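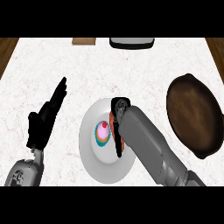 My sister-in-law has stopped eating breakfast, and she would like the rest of us to stop as well. She's doing one of those eating-window plans, where you get all your food between noon and 8 at night and have black coffee or water the rest of the time. The plan comes from an app called Kunent. She has been on it since February and she brings it up roughly as often as other people bring up the weather.

I have nothing against skipping breakfast. I skipped it for most of my twenties, on account of being asleep. What I'm sceptical about is the monthly fee for being told to do it, and the claims that come along with the fee.

So I signed up for the free trial. The first thing it does is ask you a long string of questions about your moods, your sleep, your mother's weight, whether you feel "foggy", and which of four cartoon bodies you'd like to have. Then there's a little wheel that spins while it works out your personal plan. My personal plan was noon to 8. My husband put in completely different answers (he told it he was a night-shift baker who feels great) and the wheel spun for just as long, and his personal plan was noon to 8.

It also gave me a daily calorie target of 1,470. I asked the help chat how that number was arrived at and was told it was "based on your unique profile". I asked which part of the profile. I was sent a link to an article about hydration.

The bit that bothers me most is the testimonials page. There were 2,379 of them when I looked, every one glowing, and I read far more than is healthy for a grown woman on her lunch hour. A lot of them are from people who say they are on their second day. I've felt marvellous on day two of nearly everything I've ever started, including the recorder.

And then there's the weight. People do lose weight on these plans, I'm not arguing with that. If you cut out toast, a muffin at ten and whatever you used to eat in front of the hockey after supper, you're eating less food, and I'd expect some of it to show. My nan could have told you so, and she'd have thrown in a cup of tea. The app wants it to be about "switching on your metabolic rhythm", a phrase I have now seen so many times that it's stopped looking like English. I went looking for what it meant. The Kunent site sent me to its own blog, and the blog post had a footnote, and the footnote went back to the Kunent site.

I did try it properly, for what that's worth. I was fine most mornings and horrible on a couple of them. By half past eleven I was reading recipes at my desk. Then at noon I'd eat lunch as though somebody was coming to take it away, and I doubt the total for the day was much different from before, although I wasn't writing it down, so don't quote me. I slept the same. If I was less foggy, my coworkers were too polite to mention it.

My neighbour Daithí Mac Mathúna thinks I'm being unfair. He did noon to 8 without any app, because a fellow at his curling club told him to, and he says the rule itself is the useful part – he doesn't have to decide about the chips at ten at night because the kitchen's closed. I think that's a perfectly good argument. I can see how one plain rule would be easier to live with than a hundred small decisions. It's also free, and he worked it out without a wheel.

I should say that some people shouldn't be messing around with long gaps between meals at all, and if you're on medication for your blood sugar, or you've had a bad time with food in the past, please talk to your doctor first. The app asked about my mother's weight, but it never asked me about either of those things. I went back and checked.

Cancelling took two emails and a survey. The survey wanted to know if I was leaving because I'd reached my goals. There was a box for "other", so I used it, and it had a character limit.

I had porridge this morning, with brown sugar, at ten past seven. My sister-in-law is coming for brunch next month and has asked if we could possibly make it noon.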